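Two-armed robot kit lands in Trodham, and the waiting list is already growing

A tabletop robot kit that went on loan in Trodham this November has been booked solid ever since, and it's easy to see why. The Karkell bench kit puts two arms side by side on a single rail, ready to be taught small, fiddly jobs of the kind that fill a working day in a bakery or a packing room.

Small shops and school clubs can borrow it for 13 days at a time from the Brilesgate tool library, with a $400 deposit that comes back when the kit does. So far 183 people have signed up for the open evenings, and the library is hoping for a second set by spring!
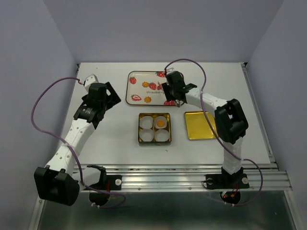
Food packing is the job most borrowers ask for first. Ok-hee Joo, who runs the evenings, likes to start newcomers on pastries and paper cups, and says the first hour is usually spent learning how gently you have to close your hand.

"People come in thinking about speed," she said. "Then they try to set down one little tart without squashing it, and they're hooked."

Setup takes about 40 minutes with the printed guide. The one grumble so far is the software, which still wants a fairly new laptop, though Joo says an update is on the way. The next open evening starts at 6:30 p.m. at the Mahawong Street branch, and walk-ins are welcome.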